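Hand-held gripper build: frequently asked questions

Last changed 2023-05-07 by Gönül Saraç. Eylül Gezer checked the wiring answers and disagreed with two of the others, and her objections have been left in where they belong.

What are you building at Skestwood?

A pair of hand-held grippers, one for each hand, with printed fingers and a marker cube on each body. You do a household job with them and the recording is meant to teach an arm to do the same job later. The arm is a separate build, called Relline, and it lives on the back bench.

Does it work?

The grippers open, close and record. Whether the recordings are any use to Relline is another matter. We have had 3 evenings with the arm running on our own recordings, and on the best of them it pushed a cup along a shelf. I have seen people online claim much more from the same sort of kit. They rarely show the failed goes, so I would wait before believing them.

Eylül thinks this is too gloomy and that the trouble is our calibration. She may be right.

Why not buy a finished pair?

Price, mostly. You also learn where the weak points are, and there are plenty. If you only want the recordings and have no interest in the soldering, don't build your own.

Which version of the fingers should I print?

Version 5. Ignore version 4, which is still in the shared folder under the name "final". The slot for the black pad is too shallow on that one and the pad creeps out when you squeeze. Print both fingers in the same batch so they match.

Can I use any glue for the pads?

Contact adhesive is fine. Superglue went brittle on us within a week. The Grutby pads that several members recommend come with a sticky back, and I wouldn't trust it by itself.

Do the marker cubes have to be exact?

The cubes do, yes. Print the patterns on matt paper, flat, at full size, and measure one with callipers before you stick the rest down. A printer set to "fit to page" will shrink them and everything you record afterwards will be slightly wrong in a way that is miserable to track down. Check that no two faces carry the same pattern.

The green light is on. Is it recording?

Not necessarily. On our build green means the board has power and has found its marker file. We have lost a good hour of work by assuming otherwise. Look at the file size on the laptop.

Do I need the Polat board?

No. It is a tidy board and the instructions are decent, but the claims about battery life didn't hold up on our bench. Any small board that can read the finger sensor at a steady rate will do. Keep the cable long enough to reach your waist with your arm stretched out, and fix it at both ends.

What jobs do you record?

Dull ones. Putting cups away, opening drawers, moving a stool out from a dressing table and back in again. The last one sounds easy and I had it down as a beginner's task. Padded seats give under the fingers, carved edges are slippery to hold, and the legs catch on the legs of the table. I now tell new people to start with cups.

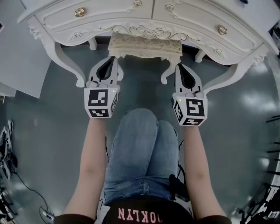 Sit or stand, whichever suits the height of what you are reaching for, but pick one and stick to it for a whole set. Mixing the two gave us recordings that didn't line up, and we threw away 11 of them in June last year.

Does a shiny floor matter?

I think so. Bright reflections can confuse the tracking, and the marker faces are hardest to read when light bounces straight off them. Eylül says the software copes. Her test was done on carpet.

How many goes do I need for one job?

The guide we started from says 10. I don't know where that number came from and it was nowhere near enough for us. Keep going until you are bored, then do the same again with the furniture moved a little.

Is it safe to have children in the workshop while Relline is running?

No. Switch the arm off at the wall first. The hand-held pair can pinch a finger but not badly.

Can I borrow the grippers?

Members can, for use in the building. Sign the book, bring back both cables, and write down any job that failed as well as the ones that went well. The pages for failed jobs are nearly blank at the moment, and I find that hard to believe.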